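Ullier workshop: benches, bins and storage
Gallery, last updated 8/31/25

We moved into the Ullier unit in May with most of our things still in crates. The pages below cover the main room, the stores and the work surfaces as they stand now. Captions are short. Where something has been bought in, the supplier is given so that we don't have to look it up again.

The room was let to us as a bare shell. The floor was painted before anything came in and has held up well apart from the strip by the loading door, which gets the trolley wheels and will want another coat before winter.

Work surfaces

The tops are light wood throughout. We had steel at the Santoro site and it was noisy, and small parts slid about on it. Wood marks more easily but can be sanded. Each top is held down with 10 screws from underneath and can be turned over once.

Height was set after a week of trying things out with packing cases. It suits most people standing. There are stools for the rest, kept under the window side and not to be left in the gangway.

Shelving

Tradlow shelving, bought second-hand, seven bays. The uprights had been cut down by a previous owner and two of them had to be packed at the foot to get the shelves level. Heavy items go at the bottom. The top shelf is for empty boxes only.

Labels are on the shelf edge and not on the box, so a box can be swapped without printing anything. The label stock is Ernex, white, matt. The gloss version peels in the cold.

Bins

Grey metal, open-topped, with flat floors. They replaced the plastic tubs, which bowed in the middle when they were full and wouldn't sit square on the bench. The metal ones were £99 for the set, delivered, and came with a film on the inside that took an afternoon to get off.

Bins are used in pairs, one behind the other on the wooden top. Parts start in one and finish in the other, and the pair is wiped out at the end of the day. Please don't stack them with parts inside. The rims scrape and leave grey dust on everything below.

Blocks

Small rectangular blocks in two sizes. The long ones are brick red and the shorter ones dark green, so they can be sorted at a glance.

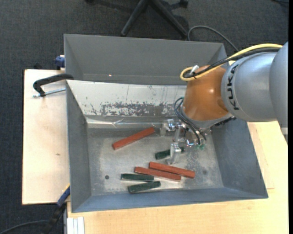 A full set lives in a lidded box in bay 2 of the shelving. If a block gets chipped, put it in the tray by the sink and take a replacement from the drawer underneath. The chipped ones are fine for propping doors and levelling things, and a few have already gone that way.

Red is the colour we run short of. The last batch came out slightly darker than the first and we have kept the two batches in separate drawers for now.

Still to do

Second coat on the floor strip by the loading door.
Hooks for the brushes.
A proper lid for the offcuts crate.
Labels for the last bay, once we have decided what is going in it.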